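Club update, quick one before class

Apr 7, 2022

Ok so I have maybe one lunch period to write this. Sorry in advance. Tsehay Endale keeps asking why the blog is dead and the answer is that we've all been building stuff.

Where we're at: the Huvano team is set for May. Entry fee is in, 300 dollars, ouch. Bake sale covered 180 of it and the rest came out of what was left from last year. Please someone think of a fundraiser that isn't brownies.

The task this year is two hands, one object. Pick up, hand over, put down, no drops. Sounds easy. Is not easy. We lost a whole afternoon to jaws closing a hair too late. Then it was a loose screw. Then it was the cable. Always the cable.

Batdale (the old arm, for anyone new) is retired. Fine by me, it squeaked. Tamiru is the new code, Tsehay wrote most of it over break and it's so much cleaner. Comments and everything!! If you want to read it, start with the file that logs the jaw opening, the rest makes more sense after that.

Practice notes

We're doing the bowl with a gripper in each hand, over and over. White paper down on the table first, flat, corners square. Bowl in the middle. Left hand comes in low, right hand a bit higher, one on each side of it. Go slow. Slower then you think. If you bump the bowl, start the run over, don't nudge it back with your elbow (you know who you are).

Goal is 2,000 runs by May. Yes really. Bring a snack, your wrists will hate you. Switch out when your hands get tired, don't be a hero.
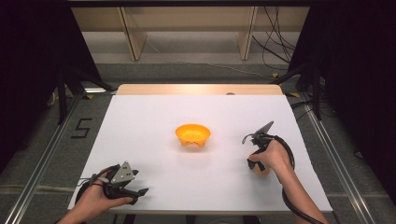
Stuff I need from people

Permission slips. I'm missing 2 and the bus form can't go in without them.

Whoever has the small hex keys, bring them back, I had to borrow a set from the theater kids and they want it back.

Tsehay needs a second person on Tamiru for the timing bug. You don't have to be good at it, just be patient.

T-shirt vote is between the Drotarel logo and the one with the duck. I'm voting duck. Put yours in the comments by tommorow or the duck wins.

Bell just rang, gotta go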